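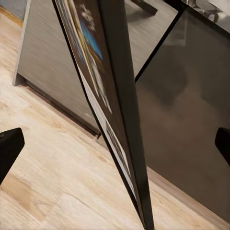 Wrist view in sim, picture between the fingers, planner says no.

toekick_tom
Kitchen scene, leaning picture, simple pick. The planner rejects every grasp with "start state in collision." I've got a finger on each side of the thing and daylight everywhere I look. Tried 40 seeds and got the same complaint each time, so at least it's consistent. Planner is Vanine, scene comes from the Prilar kitchen set.

bjanevski
Dump the collision geometry and look at that instead of the pretty render. My money's on the picture having one axis-aligned box as its collider. Tilt a flat thing that steeply, box it in world axes, and you've got something the size of a fridge.

toekick_tom
Dumped it. It's a fridge.

Evberg_89
Can't say I agree that's the whole story. The right finger looks awfully close to that glossy door. What's your padding set to? If it's the default 5 cm you'd be in collision with the cabinet even if the picture didn't exist.

bjanevski
You can't judge clearance to a door from one wrist view. Print the contact pairs.

Evberg_89
I can judge that I'd want to check it.

toekick_tom
Contact pairs, with my apologies to both of you:
left_finger / picture_collider
right_finger / picture_collider
right_finger / cabinet_door_padded
So everybody gets to be right, which I hate.

mrutherford
Please don't set padding to zero globally. I did that on the Westerberg arm and it planned a lovely path straight along the countertop. Set it per link. Fingers small, everything else stays as is. And regenerate the picture collider as an oriented box in its own local frame.

Evberg_89
Or use the mesh and stop boxing things.

mrutherford
The mesh for that picture is 2236 triangles. For a rectangle. Be my guest.

toekick_tom
Oriented box in, finger padding down to 5 mm. Start state is valid now. It found a grasp, closed on the picture, and then the lift failed with "goal unreachable." New error! I'm calling it progress and opening another thread.

bjanevski
Check whether the attached object still has the old box.

toekick_tom
It still has the old box.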